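Position on the Selection of Hand-Held Grippers
Opinion
Teodor Baran, for the equipment group at Plomell

Institutions that buy grippers for manipulation research tend to choose them from a data sheet. Plomell has done so in the past. It is the view of this office that the practice should end, and that no hand-held gripper should be approved until people have worked with it in pairs, at a real table, for a full working session.

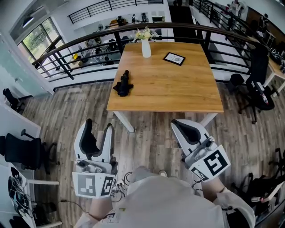
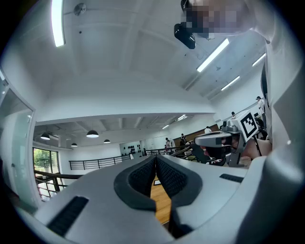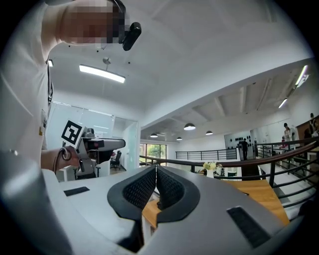 Hand-held grippers with printed marker panels, in use on the mezzanine.

The case for the data sheet is easy to state. Jaw opening, mass and camera resolution can be written down and compared in an afternoon. Purchasing staff can defend the result. When we compared the Geka and Kioko models in April, the two sheets differed by 22 grams, and on paper the matter was closed in favor of the lighter unit.

Use told us something else. Over 1,510 recorded attempts, operators set down the lighter Kioko more often, and for longer, than the Geka. Its weight sat too far forward of the hand. A figure for total mass says nothing about where that mass is carried, and a person who holds one gripper in each hand will feel the difference well before the end of the morning.

Cables deserve the same attention. Manufacturers seldom list them as a feature, yet they decide how freely an operator can turn the wrist. We logged 284 attempts that were stopped early, and the most common note beside them was a cable that had pulled or caught. We would accept a heavier tool with better cable routing, and we believe most laboratories would do the same if they kept such a log.

There is also the question of the camera. A wide view from the gripper takes in the fingers, the work surface and much of the building as well. Some of our colleagues regard this as waste and prefer a narrow lens. We disagree. The wider view helps software judge how the hand is moving when the fingers are far from any object. It does place a duty on the institution to protect the privacy of everyone within range, and that duty should be written into the purchase plan from the start, with money set aside for it.

We have heard the objection that trials of this kind are slow. They are. Our comparison used 392 hours of staff time, including one Saturday that should not have been needed. Smaller groups may not be able to spend so much, and for them we favor sharing results openly, including the unfavorable ones. Lullura, the database in which we keep our session notes, will be opened to partner laboratories for this purpose.

Vendors have a part to play as well. A loan of two units for a short period costs them little, and a refusal to lend should count against a bid. We ask that loaned units arrive with the same cables, finger pads and mounts that will be sold. In our experience a trial unit fitted with different pads has to be tested again from the beginning.

Plomell will apply these terms to its own purchases beginning with the next round of bids.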